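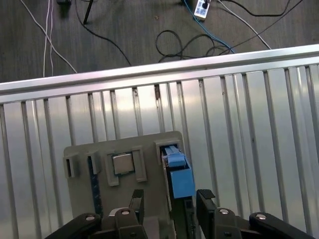 Issue 3971, page 4

Susik and Bulov district merger: frequently asked questions

Updated March 30, 2024

When do the two districts become one?
The merger takes effect in August. Until then both district offices keep their current hours and phone numbers.

What will the new district be called?
Prukmont District, after the river port. The towns of Susik and Bulov keep their names, and so do all streets.

Do I have to change my passport or driver's license?
No. Documents with the old district name stay valid until they expire. The new name is entered when you renew.

Where will the main office be?
In Prukmont, in the former shipping office. Susik keeps a branch for residence registration, land records and benefits. Bulov will have a counter in the post office, open four days a week.
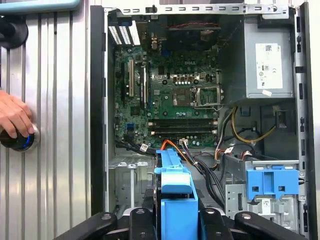 Urrego, Regional Affairs Editor

Will bus service change?
The Susik to Prukmont route gets a second morning trip. The Bulov route stays as it is. A request for an evening bus was turned down for this year and can be filed again with the next budget.

What happens to the schools?
All of them stay open. Enrollment areas along the old district line will be redrawn, and this affects 535 households. Each gets a letter with the name of its assigned school. Children already enrolled may stay where they are.

Are local taxes going up?
Land tax rates are frozen for the first year. Small businesses in Bulov will pay the same trade fee as those in Susik, a flat 1000 per quarter.

Who will sit on the new council?
Both councils finish their work when the merger takes effect. A single council is then elected, with seats divided by population. The current members may run.

Can I still object to the new boundary?
The period for written objections has closed. Errors on the map, such as a plot shown on the wrong side of a road, can still be reported at either office. Bring the land record number.

I have an open case with the Bulov office. Do I need to file again?
No. Open cases move to Prukmont with their original filing dates.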